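Open-Case Check, Desktop Towers - Plerkbridge office, back bench
Sheet 5, with my comments

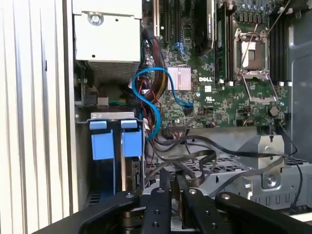

Dell tower, side panel off, blue SATA cable looping past the chipset heatsink.

Checked by: Noémie Vasseur
Date: Sunday, July 5, 2020

Hi all, same list as always, comments are mine. I came in on the weekend so I could have the bench to myself, and this is the tower from the Jiang account that was down for its yearly look inside. I write too much on these, I know. Skip to the bottom if you only want the result.

BEFORE OPENING

Unplugged at the wall, power button held down - OK
Did this twice out of habit.

Wrist strap on and clipped to bare metal - OK
The clip on our strap is getting weak. It popped off once while I was leaning over. Can we please order another before October?

Side panel off and laid flat - OK
Came away easily, which is more than I can say for the last one!

POWER

Power supply seated, screws tight - OK
No wobble at all.

Supply vent clear - COMMENT
The mesh had a thin layer of fluff on it. I brushed it out and it looks fine, but I'd like this machine up off the carpet when it goes back to Ultelside.

Power wires bundled and away from fans - OK
The red, yellow and black ones are held together in a nice thick braid coming down off the top of the board. I left it exactly as I found it. Please don't undo a good bundle just to redo it your own way (you know who you are).

Insulation, no nicks or bare copper - OK
Ran my fingers along everything I could reach, including the short green wire below the supply.

BOARD

Heatsink firm, fins not bent - OK
This is the small square one over the chipset. A gentle push with one finger, nothing moved.

Dust on board - COMMENT
Light. Used the soft brush and 2 short bursts of air. The can of Pekton is nearly empty, by the way.

Swollen or leaking capacitors - OK
Looked with the flashlight, all flat on top.

DRIVES

Cage secure in the case - OK

Carrier tabs latched - COMMENT
These are the light-blue ones. The left sits a bit lower than its neighbor, so I gave both a good press and a tug. Neither budged. I'm passing it, but whoever opens this next, have another feel.

SATA cable, no sharp bends or strain - COMMENT
The blue one takes a big S curve around the heatsink before it heads down to the drive cage. It isn't pulling on anything. I'd still prefer a shorter cable there, so I've put one on the parts list.

CLOSING UP

Tools and loose screws counted - OK
18 out, 18 back in the tray.

Panel on, powers up, no odd noises - OK

RESULT: Pass, with comments. Next check in one year, or sooner if it goes back on that carpet.

N.V.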